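Spring walk-through checklist, guest house at Sultitz
My own list with my own comments, done in April. OK means OK, FIX means I have to do something about it, and ASK means I don't know enough to judge.

I start with the bathroom because it's the room I like least and I want it over with.
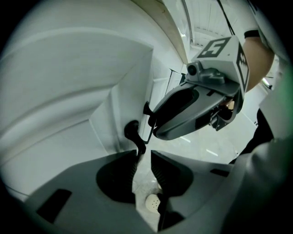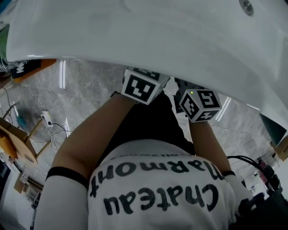
Both taken on the same visit. Large white curved surfaces in each, with the black lever-like handle in the first and the small round chrome fitting in the second.

1. Bathroom floor, no soft spots: OK. I bounced on it like a kid, all the way to the door.

2. Non-slip mat: FIX. The suction cups have gone stiff and it slides if you look at it wrong. New one on the shopping list.

3. Bathroom fan: OK, but loud! Guests have mentioned it. I kind of like it — you always know if you left it on.

4. Smoke alarms, test button: three OK, one FIX. The hall one gave a sad little chirp. I changed the battery and it's still sad, and the date on the back says it's due for replacement anyway.

5. Carbon monoxide alarm: OK.

6. Fire extinguisher in kitchen: OK, needle in the green. I moved it from behind the trash can to the hook by the back door, where a person could find it in a hurry.

7. Stairs, handrail: FIX. Wobbles at the top bracket. I tightened it last spring too, so the screw hole is probably chewed up and wants a longer screw (or a plug, I'll see).

8. Stair treads: OK. Fourteen steps, every one creaks, none of them move.

9. Water heater (the Trendberg): ASK. Sticker on the side has faded and I can't read when it was last serviced. I've left a message with Mabaso, who put it in. Their quote for swapping the whole thing was $1,529, so I'm hoping for a service and a pat on the head.

10. Outlets near water, test and reset: OK in the kitchen. The outside one took two tries to reset, so FIX.

11. Window latches upstairs: OK, though the back bedroom needs a shove. A bit of candle wax on the frame usually helps.

12. Porch light: FIX. Bulb only, I think.

13. Gutters: ASK. Ulard wants $480 to clean and rehang the long side. Seems like a lot to me, but I'm not going up that ladder again.

14. First aid kit: FIX. Plenty of bandages, no tweezers. Where do tweezers go?

Next round after the handrail and the hall alarm are done. Everything else can wait for the hardware store run.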